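5.3 Checking the wrist view before recording

Applies to: Trorum simulator, cube tasks
Last revised: 27 September 2018 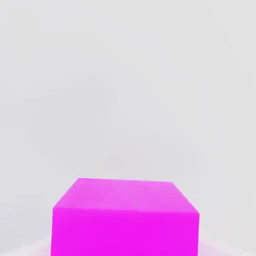

Figure 5-3. Simulated wrist view with the magenta cube low in view, top and front faces visible.

Carry out this check at the start of every recording session and again after any change to the scene file, the lighting or the camera mount. Use the simulated cube only. For checks on the real arm, see section 7.

Before you start

The arm must be in the Voka home pose and the simulation must be paused. Log in under your own operator name. Shared log-ins are not allowed for recording work.

Steps

1. Open the scene and load the cube task. Wait until the status line reads Ready.

2. Open the wrist view in its own window. Do not resize the window by dragging its corner. Set the width in the View menu to 600.

3. Find the cube. At least two faces should be visible, and you should be able to tell them apart by tone. In Figure 5-3 the top face is lighter than the front face.

4. Look at the far edge of the top face. A very slight tilt, as in Figure 5-3, is accepted. If the tilt is plain to see at first glance, reload the camera mount file and start again from step 1.

5. Check the background. It should be plain, with no text or stray objects. Faint changes in the grey are normal.

6. Look at the surface on both sides of the cube. A pale pink tint next to the cube is accepted and need not be logged.

7. Run the simulation for 15 seconds with the arm held still, then pause it. The cube must not drift or shake.

8. Save a still to the session folder and enter the result in the check log as Pass or Fail.

Note: Cube edges look a little soft at this setting. Do not turn on sharpening. Recordings made with sharpening on cannot be mixed with earlier ones - the Weltico import tool will reject the whole batch with error 548.

Note: Part of the cube may lie below the bottom of the view. This is accepted for the check, provided that the whole far edge of the top face can be seen.

CAUTION: Do not move the cube by hand in the scene editor to get a better view. The start position is part of the task record. If it is changed, all runs in the session must be marked as void.

CAUTION: A pass in simulation does not clear the real arm for use. The guard, stop button and speed limit must still be checked as set out in section 7.

If the check fails

Reload the scene once and repeat steps 1 to 7. If it fails a second time, stop recording and send the still and the check log to Ševčík support. Keep both files for 30 days. Do not delete failed stills, even where a later check has passed.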